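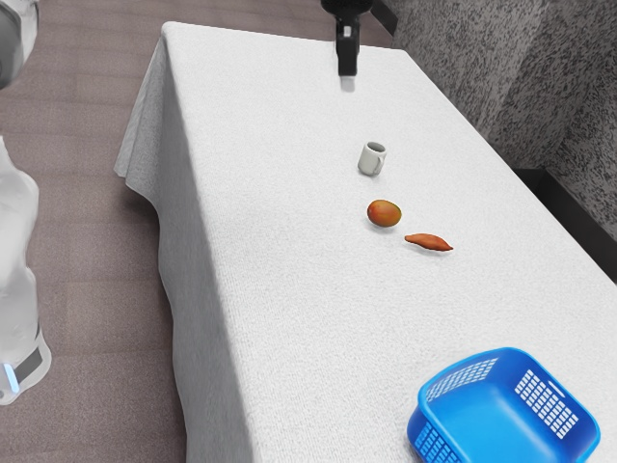

Setting Up the Tabletop Cell in Treneck Before a Pick Run

Applies to the Kesdale tabletop scene, simulated version. Last revised 11/12/2022.

Follow the steps in order. A scene that loads without errors can still be set up wrong, and most bad runs we trace start with a stale contact setting or an object saved in the wrong pose.

Before you start

Close any open run. Load the base scene, not a copy saved at the end of an earlier session. Saved copies keep the last joint positions, and the arm will start from wherever it stopped.

Step 1. Home the arm

Send the arm to its ready pose, with the gripper closed and pointing straight down over the far end of the table. Check that the fingertips clear the tablecloth. The gripper's shadow on the cloth is a quick visual check, but read the tip height in the state panel before going on. If the height reads negative, the table and the robot base are using different origins. Reload the table first and then the base.

Step 2. Settle the cloth

The tablecloth is a soft body and needs time to drape. Step the physics 188 times with the arm locked. The side skirt should hang in folds and stop moving. Small creases at the corners are fine. A skirt that keeps trembling usually means the cloth thickness is below the contact margin. Raise the thickness one notch and settle again.

Freeze the top surface after settling. Leave the skirt free.

Step 3. Place the objects

Load the mug, the fruit and the sweet potato, in that order. The mug stands upright near the gripper end. The fruit and the sweet potato lie on their sides farther down the table. Drop each one from just above the cloth and let it rest before loading the next.

If the sweet potato rolls, its collision mesh has probably fallen back to a capsule. Open the Pugh mesh tool, select convex parts, and rebuild. The mug needs the same treatment if the handle is part of any grasp, or the fingers will stop against a solid block where the loop should be open.

Step 4. Place the basket

Put the blue basket at the near end, opening up and empty. Keep the slotted walls in the visual mesh only. For collision, use flat panels and a floor. Modeling each slot slows the solver and causes fingertips to snag.

Step 5. Test the gripper

Run 3 open and close cycles in free air. Watch the finger gap, which should return to the same value each time. Drift points to low joint damping. Then lower the arm over bare cloth until contact is reported, and raise it again. Contact should clear within 2 frames.

Step 6. Save and log

Save the scene under a new name and write the random seed in the Braninell log. Keep the physics step and the cloth thickness in the same entry.

Routine checks

Rebuild all collision meshes after every 21 runs or after any software update, whichever comes first. Repeat Steps 2 and 5 afterward.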